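Table Objects, Zesudstead set

README, last changed 25 September 2019
Kept by Nkechi Dauda and Wolfram Brinkmann

What is in this folder

Recordings of small household things being handled on a tabletop. The set has 14 objects and 9 activities, with up to 900 clips for each activity. The total after checking is 2990 clips. Clips are sorted by activity first and by object second.

Table and layout

The tabletop is dark, with black fabric hung on the sides and back. A white sheet goes in the center, and the objects that are not in use wait in a row behind it. Between clips the row may change order. The order is written in layout.txt, left to right as seen from the front.

Object names

Use the short names in the labels: bowl_blue, box_wood, cup_pink, tray_pink, red_item. The box has a drawer in its lower front and is labeled as one object, drawer included. Things standing in the cup get their own labels – do not fold them into cup_pink.
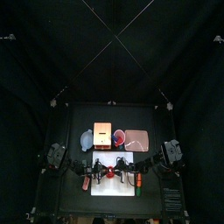

Row behind the white sheet, and a closer view of a red object with a shiny metal strip: 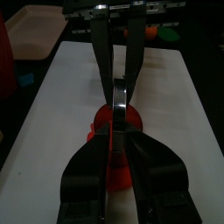
Labels

Each clip has one line in labels.csv: clip name, activity, main object, second object, result. Result is done, partly or failed. Leave the second object blank if there is none. Wolfram went through the result column in April and changed the lines where two people had disagreed. His changes are marked WB in the notes column.

Known problems

Polished metal picks up bright highlights and dark bands, so outlines drawn on it are less reliable than those on the bowl or the box. The pink tray is translucent and has the same trouble along its edges. Some older label files say "dish" where they mean bowl_blue. Both names are accepted by the checking script.

Use

Free for teaching and research inside Bronemton. For anything else, write to Nkechi first. Please keep this file with any copy you make.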